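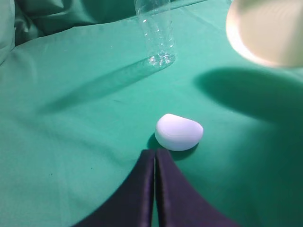
Notes > Laundry and Linens > Table Cloth Test

Green cloth, second round. In August I washed the teal table cover at 80 percent of the usual detergent dose and skipped the softener. Lint is down from the first round but still present. The specks are dark and small, and a dry sponge does more for them than the roller.

The part of the cloth I don't need stays bunched at the back left. Folding it flat puts a hard line across the work area, and a hard line makes a plate rock. Loose folds don't.

The plate is the reference item. It has a shallow well and a raised lip, so it shows a wrinkle underneath sooner than a flat dish would.

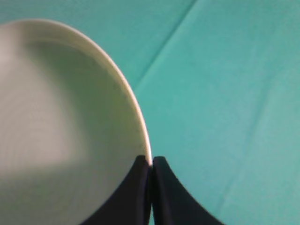 Pale plate, faint concentric ridges inside the rim.

Procedure, for Sang-wook Ma, who asked for it in writing:

Spread the cloth by hand from the center out. Wait 15 minutes. Set the plate down on the right and press the rim at four points. If it moves, lift it and smooth the cloth again - don't drag the plate, it pulls the weave with it. 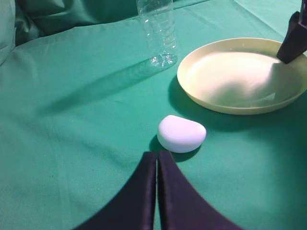 Small items go down after the plate. They shift when the cloth is pulled and I would have to place them twice. An empty bottle is the worst of the lot, being tall and light, so I put it near the folds, where my sleeve doesn't reach.

Side light is better than overhead for checking creases. I did the first round under the ceiling lamp and missed most of them.

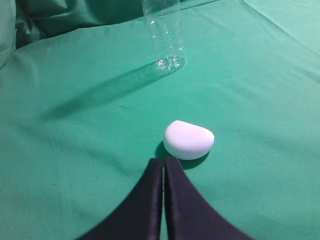

Clear bottle on the flat part of the cloth, light from the upper right.

Ironing took 22 minutes last time and the soft creases were back by evening. I'm leaving it out of round three. Man-sik Kang suggests steaming the cloth in place, which I'll try once the Planetti steamer is descaled.

Filed under: Linens, Table Setup

Contact | Back to top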